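Notebook, 26th October
Open day, bench side

Writing this up while my feet recover. We had the doors open from ten and I don't think I sat down until Sena brought me a sandwich. The sign-in sheet says 346 visitors, which beats July by a good margin, and the Bralthorpe school group alone filled the corridor twice over (lovely kids, very loud).

Adjoa and I had agreed to keep the sorting demo as plain as we could: two arms, two trays, cups in matching colors, plus the rose and the water bottle for anybody who wanted to ask about odd shapes. Akua thought the rose was silly. It got more questions than anything else on the table, so I'm calling that one for me! 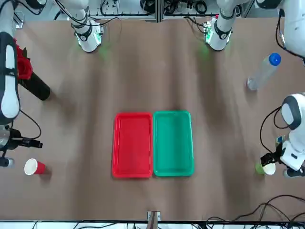
Sorting bench, trays empty, red and green cups on their sides near the grippers.

Things people asked, before I forget them. Does it know what red is? Can it hold an egg? What happens if you move the tray while it's working? I gave a rambling answer to that last one and Aidan gave a much better one, so next time he gets the question. A very nice man from Storamlow wanted to talk cycle times, and I had to admit we'd never tuned for speed on the Clovus setup. He left his card, it's in the top drawer.

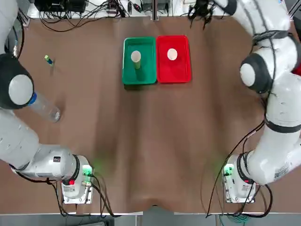
I also promised him the tray dimensions and the notes on how we teach a new placement, so somebody please nag me about that. Salamatu has the older version of those notes, the one with her corrections in pencil, and I'd rather send hers than mine.

For next time: the cloth on the table wants ironing or stretching, I've been saying so for ages. The cables up front need tidying before we let small children lean in that close. And we want a second person talking at the bench, my voice was gone by two.

Handouts: roughly 606 printed, a decent stack left over, in the box under Adjoa's desk.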